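Teaching two arms to take out the recycling: a chat with Gwendolyn Whitlock

Oct 6, 2023

I got lost twice on the way to Drarkidero, which has its workshop at the back end of an industrial estate in Broston, behind a place that re-covers boat seats. Gwendolyn Whitlock came out to the car park to wave me in. She runs data collection there, a job title she says her mother still can't explain to the neighbours, and she had a mug of tea in each hand, one of which was for me. Good start!

I'd asked to come because of a talk she gave in August at the Ostermann meet-up, where she spent most of her slot complaining about drink bottles. I thought it was the best thing on the program. Everyone else had graphs with a line going up, and Gwendolyn had a long and very funny grievance about shrink labels.

So that's where we started. Why bottles?

"Because I thought they'd be easy," she said. "We'd done blocks. We'd done cups. I wanted something a bit more like a real job, and clearing a table of empties into a bin seemed like a nice gentle step up. I told everyone it would be a couple of weeks."

And was it?

"We're into month four."

The idea, for anyone who hasn't been near this stuff, is that you don't program the arms to pick up a bottle. A person drives them by hand through the whole job, over and over, and the cameras and the joint positions get recorded as they go. Each run from messy table to tidy table is an episode. Collect enough of them and you train a model on the lot, and then you let it have a go by itself and find out what you forgot to show it. Gwendolyn's team had 352 episodes of the bottle task when I visited, and she was hoping to get another 50 in before the next training run.

"People hear 352 and think it's heaps," she said. "Then they hear what the big labs have and think it's nothing. It's enough to learn what's wrong with your first hundred, I'll tell you that much."

I asked what was wrong with the first hundred.

"Me, mostly. I did nearly all of them myself and I've got habits. I'd always go for the closest bottle first, and I'd always come at it from the same side. So we had this lovely consistent data, and a model that was hopeless the moment a bottle was lying the other way round. It would hover. It would just sort of hover there, thinking about its life."

These days the driving is split between her and Brenda Bravo, who came over from Brivoscombe at the start of winter and used to work in a commercial bakery. Gwendolyn rates her as the better operator by a long way. Brenda was in the middle of a session while we talked, so I only got her in bits, over her shoulder, between runs.

"I don't plan it," Brenda told me. "If I plan it I go stiff. I look at the pile and start where I'd start with my own hands." 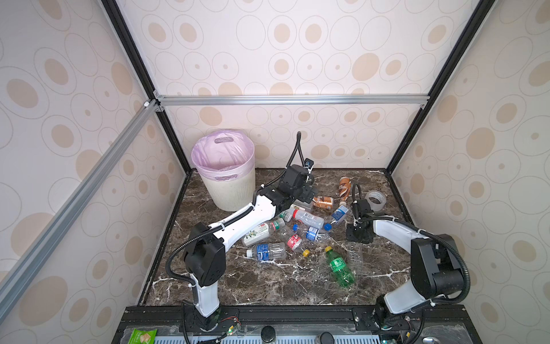
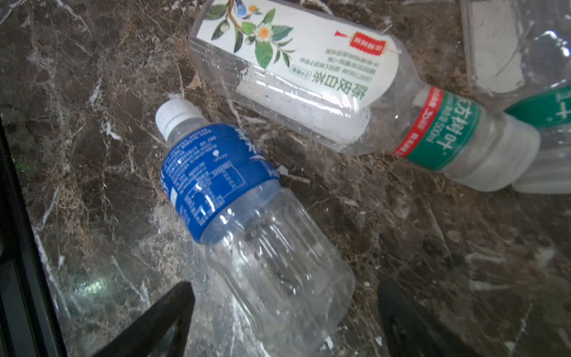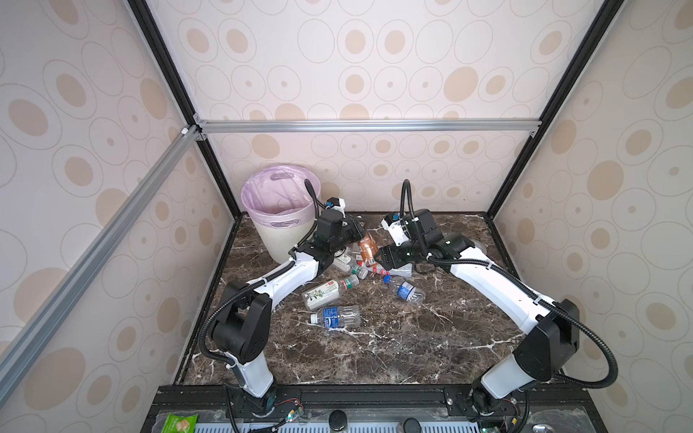
"The pile is the whole thing," Gwendolyn said. "I can teach somebody to close a gripper on a bottle in ten minutes. Deciding which one to go for, and what's going to roll when you touch it, that's where all the skill is, and it's the part you can't write down. Brenda's got it. I can watch her episodes back and see her change her mind halfway through a reach, and it's always the right call."

I wanted to know whether changing your mind is good for the data or bad for it. I'd have guessed bad.

"Ah, now you're in the middle of our biggest argument!" She put her tea down for this one. Her view used to be that every episode should be clean: straight to the bottle, grasp, lift, over to the bin, let go, next. Anything with a fumble in it got thrown out. Brenda thought that was daft and said so in her first week. If the model only ever sees perfect runs, her reasoning went, then it has no idea what to do the first time a bottle slips, and a bottle is always going to slip.

"So we kept a batch of her messy ones as a test," Gwendolyn said. "Drops, regrasps, the lot. And I had to go and eat my words, because the model trained with those in it would lose a bottle and go back for it. The old one would lose a bottle and carry on to the bin with nothing in its hand, very proud of itself."

There are still limits. A fumble that gets fixed stays in. An episode where the operator sneezes, or gets distracted and parks the arms for ages, goes out. Long pauses are the worst thing you can feed it, apparently, as the model picks up that doing nothing is a perfectly respectable option. (I said I'd worked with people trained on similar data. She was polite about it.)

We got on to the bottles themselves, and I could see why the Ostermann crowd had enjoyed her so much. Clear plastic is a pain because the cameras see straight through it to whatever is underneath. Labels are a help, right up to the point where the model decides the label is the bottle and tries to grab a bit of paper. Crushed ones behave nothing like whole ones. Caps are handy to have on, as the neck keeps its shape, but then you need some with the caps off too or it'll only ever learn the one kind.

"I've become a dreadful person at parties," she said. "Somebody finishes a drink and I'm looking at the empty going, ooh, I haven't got one of those."

Where do they all come from, then?

"Us. We drink them. There was a stretch where everyone in the building was on iced tea whether they liked it or not. We swap the set over regularly so it doesn't get used to particular ones, and between episodes you muck the layout up again by hand. That's the dull bit. Driving is fun, resetting is dull, and you do exactly as much of one as the other."

I had a turn at the driving, of course. I'd been hinting since the car park. Gwendolyn sat me down, showed me how the hand controls worked and told me to just pick up the one nearest me. I won't drag this out. I knocked it, chased it, knocked it again, got hold of it by the very end of the neck and then swung it so wide of the bin that Brenda laughed out loud. What surprised me was how tiring it is. You're judging depth with your eyes while your hands are doing something slightly different from what they'd normally do, and after a few minutes my shoulders were up around my ears.

"That's why we cap it," Gwendolyn said. Nobody drives for more than 2 hours in a day. She tried longer blocks early on and could pick the late-session episodes out of the recordings without looking at the time. The movements get jerky and the operator starts taking shortcuts, and the model will learn a tired person's shortcuts just as happily as anything else.

My attempt, by the way, did not make it into the set. I did ask.

Having two arms makes the whole business harder again. A lot of her early episodes were really one-armed, with the other arm parked out of the way, and it took her a while to notice she was doing it. She's right-handed and so was her data. Now there's a rough rule that each arm should be getting a fair share of the work, and that both should sometimes be reaching in at once, so the model gets to see how they keep out of each other's road.

"They don't know about each other unless you show them," she said. "We had a lovely slow-motion collision in the early days. Nothing broken, just two wrists leaning on each other like a couple at the end of a wedding."

I asked what she'd do differently if she was starting the bottle task tomorrow, and she had the answer ready, so I suspect she's been asked before — or has been asking herself. She'd bring in a second operator from the first day. She'd write notes on every episode, even one-word ones, as she spent a miserable fortnight going back through old recordings trying to work out which layouts they'd already covered. And she'd train something small and rubbish very early, long before there was enough data for it to be any good, just to see where it fell over.

"I waited too long because I wanted it to look nice the first time. It was never going to look nice the first time. I could've had that disappointment months earlier and got on with it."

Brenda had finished her session by then and wandered over, rolling her wrists. I asked her if she preferred this to the bakery. She took her time over that one.

"Better hours," she said. "I miss the rolls."

What's next is lids, if Gwendolyn gets her way: one arm holding the bottle, the other unscrewing the cap before it goes in the bin. Brenda thinks they should finish the current lot first. They were still going back and forth on it when I went to find my car, and I'd got as far as the boat-seat place when I realised I was still carrying the mug.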